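Stoson Founder on Life After the Pitch

The founder of Stoson, a meal-kit company based in Stanesex, taped a reality show pitch in July and left with a deal. "I asked for two investors and got one," she said. "Fine by me."

The segment ran eight minutes on TV. She stood there much longer.
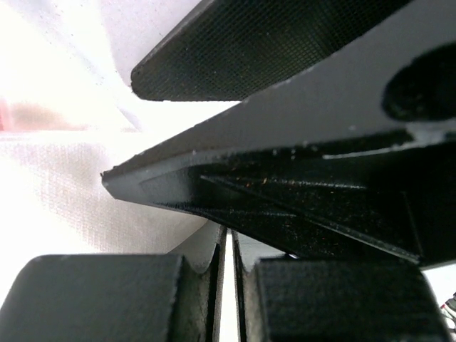

"They cut the part where I forgot my sales number," she said. "It was 176 orders a week. I practiced it for days."

Viewers still write to her about the show — mostly to ask if the judges are nice. 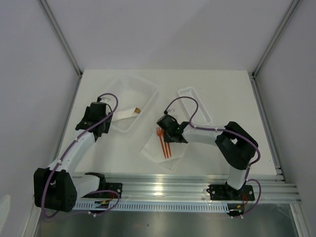
Her next appearance is on Hitia, a streaming contest with 18 founders. She wants a plain set this time, with pale gray walls and a white tabletop like those shown here. "The last one had a waterfall," she said. "I couldn't hear the questions."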